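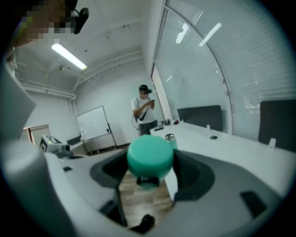 Please leave the pipes showing, one reader wrote when we asked last October what we should do about the ceiling at Usum, and plenty of other people agreed. So they stayed! This page is for everyone who sent in an opinion, and for anyone who likes looking at rooms with their workings on display as much as we do.

Page updated May 30, 2018

The big room, with the light on
White ceiling, white pipes, and the long fluorescent fitting glowing away over on the left. Follow the pipework and it carries on down the left wall towards the back corner, which is my favourite bit of the whole room.

The floor
There's a patch of it in view low down, light brown wood with the seams between the planks showing. I do love a floor where you can see the joins.

By the back wall
White T-shirt, dark grey trousers, black bag across the body and a phone to look at. People always drift to the back in this room.

A few words on the ceiling
We got 21 letters and emails about it, which is a lot of post for a ceiling. The main suggestion was a false one, with square tiles, and we did get as far as pricing it up with Navaratnam. They were very patient with us. It would have brought the height down and hidden every bend and bracket, and once we'd stood underneath with a tape measure and imagined it, we all went off the idea (the tape measure helped, it's a good way of making a dull plan look duller).

What we went for was white, over everything. The shade is one from the Flimov card, number 328, and I can recommend it to anyone with an awkward ceiling. It is a plain, friendly white with no blue in it. Pipes are fiddly to paint — you think you've finished, then you move the ladder and there's a whole side you've missed — so leave more time than you would for a wall.

A few of you have asked about the lighting. We talked about swapping the long fitting for something with shades, and I was all for it until I spent an evening looking at shades. It gives a good even light, it sits well with the pipes, and it stays.

For the floor we use the soft brush first and then a mop that has been wrung out properly. Go along the planks, never across, or the grit ends up in the seams and you'll be there all night with a hairpin. Felt pads under anything with legs, please! We bought a box of 100 and they are in the drawer by the sink, so help yourselves.

Still to come
The Prurnemov room is next door and a good deal smaller, with a sloping ceiling and a window seat. It takes 20 chairs if you don't mind knees. I'm hoping to give it a page of its own once the shelves are up, and there are some lovely old brackets in there that I can't wait to show you.

Back to all rooms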